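Zustum stuck on "checking files" after update, Mac

1 min read

sandhu_k
Updated Zustum last night and now it wont get past the "checking files" bar. Sits there at 321 of 400 and thats it. Left it till 2 in the morning, same. Macbook, plenty of space free. I'm in the last part of Hurkwood and really dont want to start over. Do I lose my save if I delete and reinstall?

grastska
Had this in January. Dont delete yet. The save is in its own folder, separate from the game, but copy it anyway - mine had 2,000 tiny files in it, takes a minute. What worked for me:

- Quit the game fully, not just the window. Check the dock.
- Copy the Zustum save folder to the desktop.
- Turn off cloud sync in settings, then open the game again.
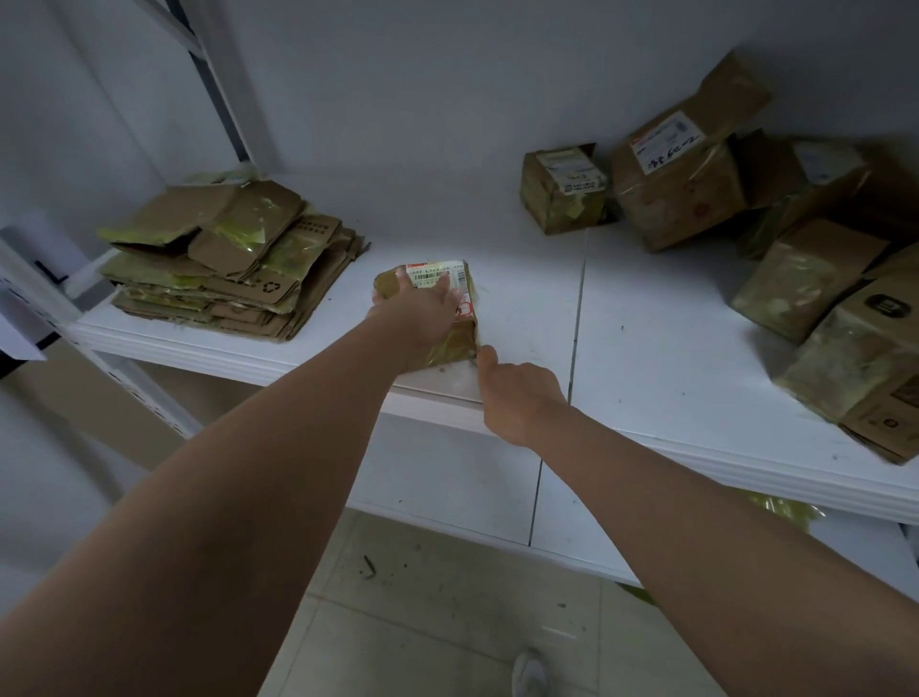 - If the bar still stops, delete the app only, reinstall, and put the save folder back before you hit Play.

Third step did it for me. Hurkwood loaded right where I was, missing one lantern puzzle I had to redo. No big deal.

hurk1000
same problem, gave up and played on my ipad lol. cloud save was there but 1,000 coins short. is there a fix for coins??

grastska
No idea about coins, sorry. Try support - they took a while with me but did answer.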